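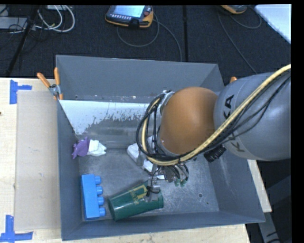 Revathi Iyer: Wait, before you move anything, check whether your old employer still matches contributions for people who have left. Mine did for a few months and I nearly walked away from it!

Question

I left Grincombe in May and my retirement account is still sitting in their plan, which is run by Arriaga. The new job at Roteck has its own plan and I can join right away. I've been reading about this stuff every night (I know, I know, but I find it fascinating now that I've started) and I can't decide between three things:

leaving the old account where it is
rolling it into the Roteck plan
rolling it into an IRA of my own

There's also a tiny account from a summer job years ago, with $600 in it, and I have no idea what to do with that one. I'm in my thirties, so I won't be touching any of this for a long time. What did other people do, and is there anything I should ask before I sign the forms?

Posted 2020-07-01

3 answers

Answer 1

Great question, and good for you for looking at it so soon after leaving! I went through the same thing with two old accounts and I ended up enjoying it far more than I expected.

Start with fees. Ask both plans for their fee disclosure and look for two numbers, the yearly account charge and the expense ratio on the funds you would really use. Some plans charge former employees a fee that current employees don't pay, and it won't jump out at you on the statement. My old plan had a lovely low-cost index fund, but the account charge for people who had left ate up the advantage.

Next, ask for a direct rollover. The money should go from one plan to the other, or arrive as a check made out to the new plan or IRA company for your benefit. If the check is made out to you personally, the old plan generally has to hold back 20 percent for federal taxes, and you have 60 days to put the full amount into the new account, including the part they held back, which you'd have to cover out of your own pocket until tax time. I've seen somebody at work go through that and it was a miserable spring.

Do you have any Roth money in there? Keep it separate. Roth goes to Roth, regular goes to regular, and the form should have a line for each. Same if you own company stock in the plan, that has its own tax rules and I'd talk to a tax person first.

As for the small account, call them soon. Plans are often allowed to move small balances out without waiting for your okay, and then you're hunting for it later. It took me 7 phone calls to find mine (it had been moved to an IRA I'd never heard of, earning next to nothing) but I got it back and it felt like winning a prize.

I rolled everything into my new employer's plan in the end. One login, one statement, and I love it.

Answer 2

IRA. More choices. Did mine through Irkedero, took six days, no complaints.

Answer 3

Agree with most of Answer 1, but I'd add a couple of points in favor of a workplace plan. You may be able to borrow from it in an emergency, and you can't borrow from an IRA. Protection from creditors is usually stronger too, though with IRAs that varies by state. And if you ever want to do a backdoor Roth, having regular IRA money sitting around makes the tax math messier.

On the other side, the fund list in a workplace plan is whatever the employer picked. Mine was over 2,000 words of fine print for a handful of funds, and half of them were target date funds for people older than my parents. So do read the list!

Also check your vesting. Your own contributions are always yours, but the employer match may be only partly yours depending on how long you were there. The balance on the website sometimes shows the whole thing, so look for the line that says "vested balance."

Comments on this answer

Thank you, the vested line was exactly what I was missing! Calling Arriaga tomorrow and asking about the fee for former employees too.

Ask if they need a letter of acceptance from the Roteck plan. Some do, and they won't start until they have it.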